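1/ I have spent the whole winter learning to tell pears apart and I need to talk about it. Thread!

3 min read

2/ I grew up thinking there were two pears: the green one and the brown one. Then last July I moved in down the road from a small orchard run by Gholamreza Kiani, and he handed me a bag of early pears over the fence, and that was the end of my free time.

3/ First thing he taught me: most European pears shouldn't ripen on the tree. They go soft from the core outward, so by the time the outside feels ready the middle is brown mush. You pick them hard and let them finish indoors. I was 40 years old when I learned this.

4/ How do you know when to pick? Lift the pear sideways until it's level with the ground. If the stem snaps off clean at the spur, it's time. If you have to tug, leave it alone and come back in a few days. I love this test so much. No gadgets, works in the rain.

5/ Then the cold part. Winter pears like Anjou and Comice want a stretch in the fridge before they'll ripen properly. Skip it and they just sit there, then shrivel. Bartletts are easier and need very little. Bosc is somewhere in between and a bit moody, in my kitchen anyway.

6/ After that, out on the table at room temperature. Press gently right next to the stem. If it gives a little there, eat it today. If it gives at the belly, you've missed it (make sauce, sauce is great!).

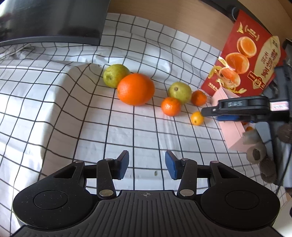
7/ Bartletts go from green to yellow as they ripen, so color helps. Anjous stay green the whole way, so color tells you nothing and you have to use your thumb. This one fact has saved me so many crunchy, sad lunches.

8/ In a hurry? Paper bag with a ripe banana or an apple. They give off ethylene and the pears catch up fast. Check every day, because the window is short. Kathleen Fitzgerald from my book club swears by wrapping hers one by one in newspaper instead. I tried both and the bag was quicker, but her pears looked nicer.

9/ Cooking! Bosc holds its shape, so that's your poaching pear. Comice falls apart and is far too good for the oven anyway. Eat it over the sink with a piece of blue cheese. Seckels are tiny and sweet and you can pickle them whole – cider vinegar, sugar, a cinnamon stick, 5 cloves.

10/ I've also started reading about perry, the pear version of hard cider. The trees it comes from can live for centuries and the fruit is so bitter raw that your mouth folds up. Karim Majali let me try a raw one and laughed for a long time.

11/ Next up is grafting. Gholamreza is giving me cuttings in a couple of weeks, while the wood is still dormant, and they'll wait in the fridge in damp paper towels until spring. One tree, four kinds of pear, if I don't mess it up.

12/ If you have an old pear tree with no name, please send me what you know about it: when it drops, how it tastes, whether the skin is rough or smooth. I have a notebook with some 50 pages left in it and I want to fill them all.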